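Category: Practice materials > Suture pads and skin models
Print this message | E-mail this message

Subject: Re: Pads that are scratched, when do you throw them away?
From: Tomomi Wada
Date: 21 December 2021

Dear Ciarán, dear all,

Thank you for your question. I wanted to write sooner, but our courses finished only last week and I was still washing pads.

Ciarán Heffernan wrote:

> We have a shelf of flat skin pads from Conneely and some older ones
> from Vuvari. Most of them have been cut only once or twice, but the
> top is full of fine scratches and they look very tired. Our trainees
> complain. I would like to know what others do. Is there a rule for
> when a pad is finished? And does anybody have a good recipe for the
> red color? Ours goes everywhere and leaves pink stains.
>
> Ciarán

We have no written rule in Keltemis, but I can tell you what I do. I keep 26 pads in use at the same time and I look at each one after a session, under a strong lamp and from the side. 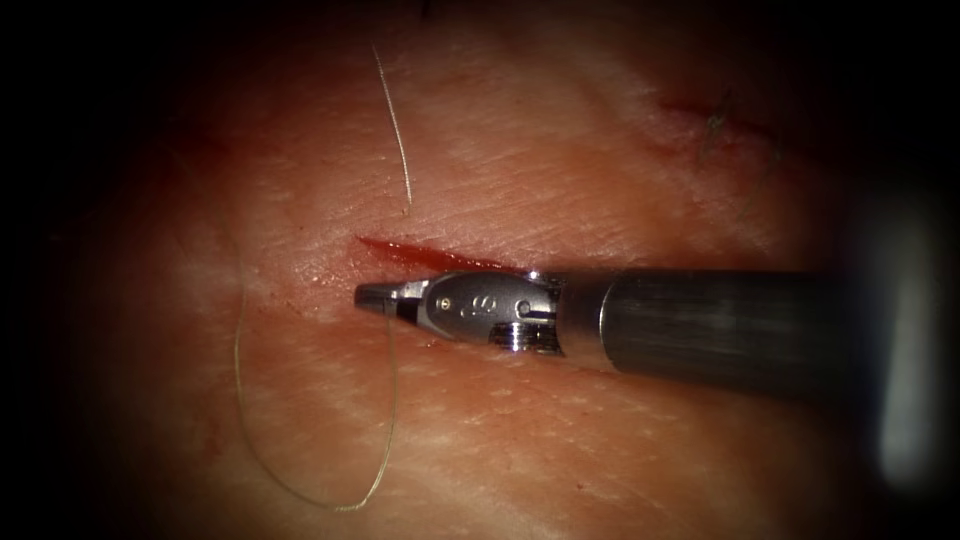
Scratches alone are not a reason to throw a pad away, in my opinion. The needle does not care about them, and the trainee forgets them after the first stitch. What I look at is the cut. A short, narrow slit like this one, with the color bright at the wide end and the other end going thin, still leaves much good surface over and under it, and many short slanting scratches in the top do not change that. I would use such a pad again for one more cut, parallel to this one. I leave 4 centimeters between two cuts, because if they are closer the strip in the middle starts to tear when somebody pulls hard on the thread.

I do throw away a pad when the top layer lifts from the layer under it. You can feel this with your thumb better than you can see it. Also when old stitch holes have joined together and make a line of their own.

About washing: we use lukewarm water and a little dish soap, never hotter than the hand can stand. Dry with a cotton cloth, lay flat, and the next day a very thin layer of baby powder. Please do not stack the pads without paper between them. I did this in June with the Vuvari pads and two of them are now one pad.

About the red color: we tried food coloring in water and had the same pink stains as you. Now I mix it with clear hand gel, 80 milliliters of gel and a few drops of red, and I put it into the cut with a blunt syringe. It stays mostly in the cut – small drops beside it can be wiped if you do it in the same hour. If you wait until the next morning, the stain is there for always. The gel from Plamach is a bit too thick for the syringe, so I add one spoon of water.

One question from my side. Has anybody tried to turn the pads over and use the back? Our back side is smoother and has a different feeling, more like rubber, and I am not sure if it is good for beginners. A box of new pads takes 60 days to arrive here, so I would be happy to have a few more weeks from the old ones.

I can send you my washing list if you want it, Ciarán, but some lines are in Japanese and I must translate them first.

With kind regards,
Tomomi Wada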